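1/15/24

Cold enough this morning that the back door stuck again, and I had to give it the hip to get out to the trash cans.
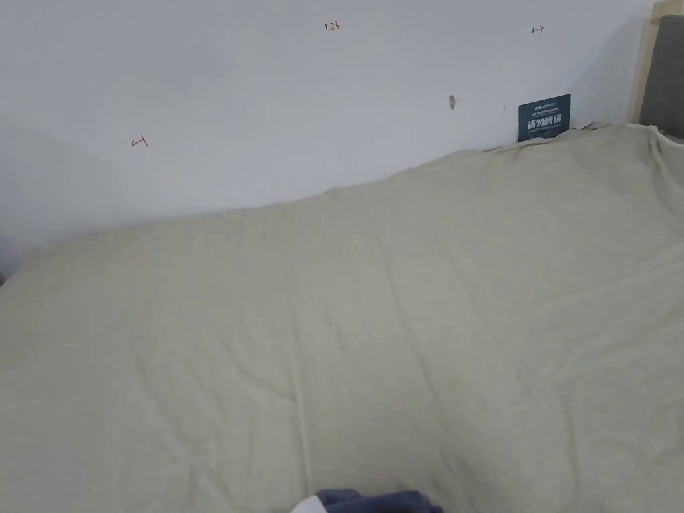
So I finally called Mertens back about the moving quote, and I wish I hadn't put it off for so long, since I've been losing sleep over it for no reason! The man on the phone was perfectly nice. It comes to $500 if I pack everything myself and have it in the front hall by the time they get there, and a good bit more if they do the boxes. I said I'd do the boxes. Then I hung up and looked at the bookcase and wondered what on earth I'd just agreed to.

I've been in Zurville nearly 18 years. I keep saying that number to people and they keep making the same face, sort of sorry and sort of jealous, and then they ask me what's in Lemholm. Well, a job is in Lemholm. Also a river, and a bakery that opens at six, and an apartment with a bathtub I can lie down in (I've been a shower person this whole time and never by choice). I went up to see the place in September and sat on the floor of the living room eating a sandwich, and I felt so calm that I signed for it the same week. I don't feel calm now. I feel like a person with a lot of sweaters.

Speaking of which, I did the sweaters after lunch. Four bags to give away, one bag to keep, and then I went back into the give-away bags and took out the green one with the bad elbow. I'm keeping it. I wore it on the train the day I came here and I'm going to wear it on the way out, elbow or no elbow.

The kitchen is going to be worse. I opened the drawer under the toaster just to get a feel for it and found 2 garlic presses, a candle shaped like a pear, a birthday card I never sent, and the warranty for the old Atex heater, the one that died three winters ago in the middle of the ice storm. I must have looked for that paper for a week back then. I was so mad at it I threw it out, then worried I'd somehow need it, then fished it out of the trash again, and now it's in my coat pocket. I have no explanation for that.

Dinner was soup and the end of the bread. I'm trying to eat down the pantry so I don't end up hauling lentils across the state, and I have to say I'm getting pretty tired of lentils. There's still a jar of plums back there from I don't know when. Maybe tomorrow.

Oh, and the new place costs $261 a month more than this one. I did the math again tonight on the back of an envelope and it works, it does, as long as I quit buying lunch out and don't get sick or go to any weddings. I did it three times. Then I made tea and went through the whole thing once more in my head while the kettle was going, and it came out the same.

The streetlight outside is buzzing again, and I think I might even miss that. I've been trying to notice things like it this week, the smell in the stairwell and how the radiator bangs right before it gets going. I don't know what they sound like in Lemholm. I forgot to ask.

Need tape tomorrow. The good kind, and a fat black marker. And call the gas company before noon.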